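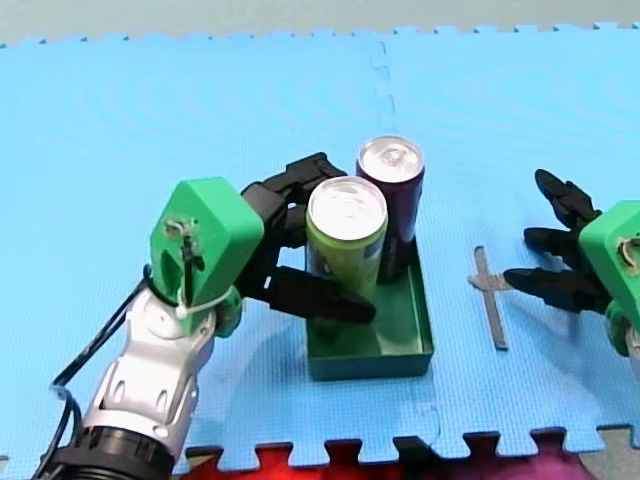 Driltora 50 Workstand Clamp Head

Replacement clamp head for cyclocross and road workstands. Fits the Driltora and Lahtinen uprights sold since September. Order code by upright, not by frame size.

Jaw opening is set by the rear dial. Close the jaws on the seatpost, never on a carbon top tube, and turn the dial until the bike stops rotating under its own weight. Wipe grit off the pads before clamping.
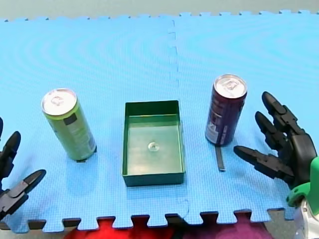
Pads are sold in pairs and press out from the back of the jaw. Do not glue them. The pivot bolt takes a 6 mm key and should be checked after the first 100 washes if the stand is used in a race pit.

Length of head: 150 mm
Supplied with: pads, pivot bolt, washer
Not supplied: upright, tool tray

The older Brerberg upright has a narrower collar and needs the adaptor sleeve, ordered separately. 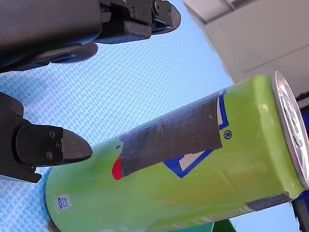
Green drinks can with grey duct tape round the middle.

Spares and returns: Sunil Patwary, Pustadside workshop counter. Quote the order code on the box label. Page revised May 18, 2022.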